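Magazine > Home & Table > Features

The Dinner Set That Won't Stay a Set

By Imelda Dalisay
September

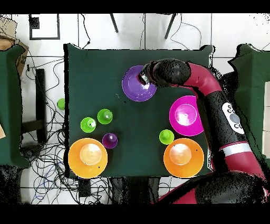
Open stock used to mean you could break a plate and buy one more. Gunora still prints the phrase on its boxes, but when I tried to replace a single side plate this summer, the color had been dropped after one season. The shop offered me a new set of 60 pieces instead.

I have my doubts about bright tableware anyway. We are told that a loud plate makes people eat less, or more, or slower, depending on who is selling it. Zalik's catalog says color "opens the appetite." Opens it how? I wrote to ask and got a coupon.

Then there's the mixing. Stylists love a table where nothing matches — easy enough when somebody else stores the extras. My cupboard has 3 shelves, and one of them belongs to the blender.

I did buy two plates from Rino on a Tuesday, both plain white. They chip like all the others, but so far I can still get more.

Filed under: Kitchen, Opinion, Shopping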